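フィンレイ爪と平行爪、結局どっちで常用してます?

検索 キーワードを入力 すべての板
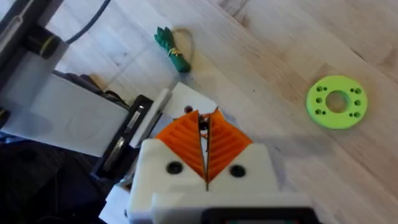 yawaraka_tsume
7月に入ってからずっと手首カメラ付きのグリッパで爪を比べてます。Vistleyの平行爪(硬いほう)から自作のフィンレイに替えて20回ずつ掴ませてみたんですが、柔らかい物は明らかにフィンレイが楽ですね!ただ困ってるのがカメラの見え方で、オレンジの爪2本がVの字に寄って画面の真ん中に立つので、その先にある白いブロックに爪先が重なっちゃうんですよ。黄緑のリングみたいに右に離して置いてある物は穴までくっきり見えるのに、いざ掴む相手となると肝心なところが隠れる。爪はTPU、リブは斜めに5本のやつと、もう少し詰めたやつを試作中です。みなさんカメラの角度どうしてます?
いいね 12

sokotine民
うちはSokotineのアームに同じような爪。カメラを手首の横にずらして付けたら爪先の隙間は見やすくなりましたよ。そのかわり片側の爪の裏が死角になります(笑)
いいね 4

kaku_kaku
フィンレイ、みんな持ち上げすぎじゃないですか?薄い板とか平たいリングみたいな物を机から拾うとき、先端が逃げてイライラするんですけど。自分は2週間で平行爪に戻しました。ゴムシート貼れば柔らかい物もそこそこいけるし。

yawaraka_tsume
>kaku_kaku さん
リングはたしかに苦手です……縁に爪を引っかけようとすると、ぐにゃっと開いちゃう。写真にある黄色い紐を巻いた緑の束、ああいうのは潰さず包んでくれるので捨てがたいんですよねー。紐の輪っかのほうを掴みにいくと、だいたい失敗しますけど。

803号室
横から失礼。それ爪の形より印刷の向きでは?自分は寝かせて刷ったら先端の腰がだいぶ変わりました。あとハウジングのネジ、締めすぎると爪の開きが左右でずれるので一度ゆるめてみて。

kaku_kaku
向きを変えても薄物は無理だと思うなあ。先端だけ硬い素材にするなら分かる。Guérinの爪セットがその作りで、店で触らせてもらったけど感触は良かった。高いので買ってません。

sokotine民
先端だけ硬いと、今度は柔らかい物に跡がつきません?自分はそれで使うのをやめました。

kaku_kaku
力を絞れば平気。コントローラの電流制限、触ってます?

yawaraka_tsume
電流制限はTrekcombeのコントローラの初期値のままでした(汗)そこ揃えずに比べてたのか自分……。今夜、寝かせ刷りの爪を仕込んで、制限値も両方同じにしてやり直します。カメラを横に出すブラケットも描いてみますね。

803号室
ブラケットのデータ、できたら上げてください。うちのにも付けたい。
いいね 2

返信 9件 シェア 5
お問い合わせ | 利用規約 | © ロボット工作掲示板 | ページ上部へ戻る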